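Tratow puts refurbished workstation claims to the test with open-case checks

September 7, 2024 – Independent repair workshop Tratow has today published the checklist it uses before any second-hand workstation goes on sale, and is asking other sellers to do the same. The firm says the word "refurbished" has been stretched until it tells a buyer next to nothing.

"I have bought machines sold as fully refurbished where the only work I could find was a wipe with a cloth," said Marcus Mahmoud, who runs the Tratow workshop. "A grade A sticker is an opinion. I would like to see the board."

Between May and the end of August the workshop opened 1,112 used computers bought in from dealers and office clearances. Staff now remove covers and trays on every case, and a machine stays off the price list until its sheet has been signed.

Tratow does not claim the checks make an old computer as good as a new one. A board can pass everything on the sheet and still fail in a year, and the 12-month cover sold with each machine exists for that reason.

What is checked

Case and rails. Bent rails, missing fasteners and forced corners are written down, including those that make no difference to how the machine runs.

Processor socket. The retention frame is opened and the contacts are looked at under a lamp. A bent contact means the board is sold for parts.

Memory slots. Every slot is tried with a known good module – testing one slot and assuming the rest is not accepted.

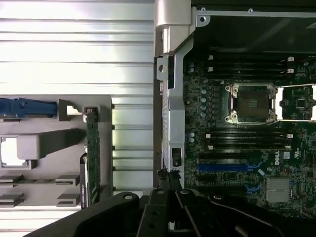

What buyers should ask

Rezaul Cassim, who wrote the checklist, suggests asking any seller three things: who opened the case, what they replaced, and whether that is in writing. "If the answer is a paragraph about quality, keep your money," he said.

He is no kinder about performance scores. A short test on a cool morning says little about a machine that will spend seven hours a day under a desk, and Tratow has stopped printing scores on its labels.

The checklist is free to copy. Paper copies are available from the workshop counter, and corrections from other repairers are welcome.

Press contact: Phyllis Dawber, Tratow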